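Categories: Student robotics | Valtby | Courses and clubs

The Valtby Gripper Project is a student robotics project at Hulcombe College in Valtby. Students build and use hand-held grippers to record short handling tasks, and the recordings are later used to train a robot arm. The project began as an evening club and became a credit course in its second year. It is led by Upendo Rotich, who teaches machine design at the college.

Organization

Students work in teams of 4. Each team is given one gripper and is expected to keep it in working order for the whole term. The course runs for two terms. The first is spent on assembly, linkages, and basic programming, and the second on recording and training. Club members who are not enrolled for credit may use the equipment after 5 p.m.

Equipment

The gripper used in the course is known as the Fivik. It has two fingers with replaceable pads on their inner faces, and a camera looks out over the fingers toward the work. The first version used smooth rubber pads, which were dropped after one term. Pads are now cut by the students and glued on by hand. Worn pads are changed between recording sessions, and each change is entered in the team's log.

Recording is done at a desk in the Carnegie Building.

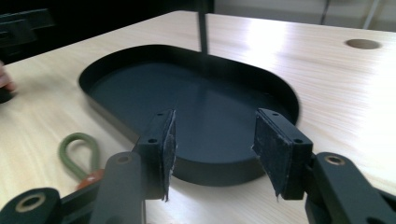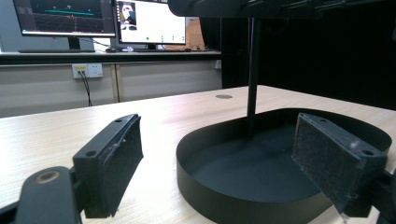

Gripper fingers over the black oval tray, two views.

Recording sessions

One student operates the gripper while another keeps the log. A take is discarded if the operator drops an item or if the camera view is blocked. Teams trade roles halfway through a session. During the last full school year the project kept 619 takes, most of them made in May, when the second-term teams were finishing their assignments.

Assessment

Grades are based on 3 items: the condition of the gripper, the quality of the log, and a final demonstration. In the demonstration, a robot arm trained on the team's own takes attempts a task chosen by the instructor. A failed attempt does not lower the grade if the team can explain the failure from its log.

Related articles

Hulcombe College
Carnegie Building (Valtby)
Fivik gripper
Student robotics clubs
Parallel grippers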